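The Yellow Bowls

Cornel Roman had the key to his aunt's apartment until the end of the month. The building was on Tenden Street, above a shoe repair shop that had been closed since October. He went up on the afternoon of April 15, 2021, with a roll of packing tape and a bundle of newspapers, and started in the kitchen.

The pans went first. Then the glasses, which took longer. His aunt had worked at the Boychuk cannery for most of her life and had kept every glass the company gave out at New Year. He wrapped them in the sports pages and wrote GLASSES on the carton, and then wrote it again on the other side.

Isabelle Petrenko arrived at four. She was his cousin, and she had driven 69 miles from Bukoveck with the heater broken. She kept her coat on and looked over what he had done.

"You left the bowls," she said.

"I was getting to them."

He had been putting it off. The bowls were the one thing in the kitchen that both of them remembered from when they were small. There were five in the stack, mustard yellow, with a brown line at the rim, and the bottom one had the Chinese character for good fortune on it in black. He had set the big white bin in front of them on the tiles, meaning to wash everything in it before it was packed. 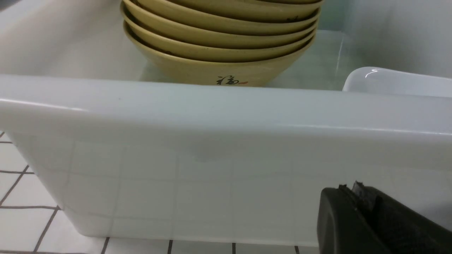
Five won't split between two people, Isabelle said, so one of them would have to take three, and she didn't want to hear that it should be her just for having the bigger kitchen.

"Take all of them," Cornel said.

"I don't want all of them."

"Then I'll take three."

She didn't answer that. She went to the window and looked down at the street, where a man was trying to get a mattress through a door. Cornel filled the kettle. He had packed the cups already and had to cut the tape on the carton to get two out.

They drank the tea standing up. Isabelle talked about the soup their aunt made when the whole family came, with the dumplings that stuck together. He remembered the dumplings. He had forgotten that she made the children eat at the ironing board, let down low, with a sheet over it. Isabelle had burned her chin once, drinking from the bowl, and their aunt had put butter on it.

"Butter's the wrong thing for a burn," Cornel said.

"I know it is. I was six."

In the back of the lower cupboard he found the notebook. It was a school notebook, 49 pages, and their aunt had written down what she paid for things – curtains, a radio, a pair of boots. The bowls were on the second page. She had bought them at Rallar, the department store by the station, along with some small white dishes, and had paid 407 for the lot. She hadn't written down the currency. Next to the amount she had put "too much" and underlined it.

Isabelle read the page and laughed, and then sat down on the only chair and read it again.

They spread things out after that. He put a wide yellow bowl on the dark surface with one of the white dishes to the right of it, the way their aunt used to set a place, with the dish for bread or for the bones.

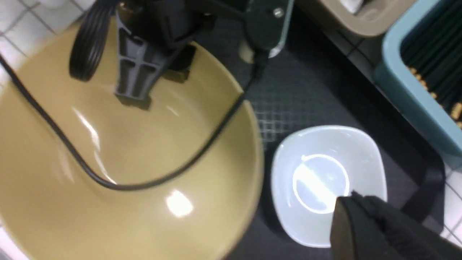
It ought to be the bowl and the dish together, Isabelle said, each bowl with its own dish, or else there was no sense in keeping either.

Cornel thought that was fair. He went back to the cupboard and felt along the shelf for the other dishes. He found three, and a fourth with a chip in it. He said he would have the chipped one.

"And three bowls?"

"Two. Give the other one to your daughter."

She thought about it while he tore the newspaper into sheets. Her daughter was 15 and ate standing at the refrigerator. But she said all right, and she took off her coat and began to wrap.

It was getting dark when they carried the first cartons down. Cornel left the notebook on the chair so that he would see it when he came back up.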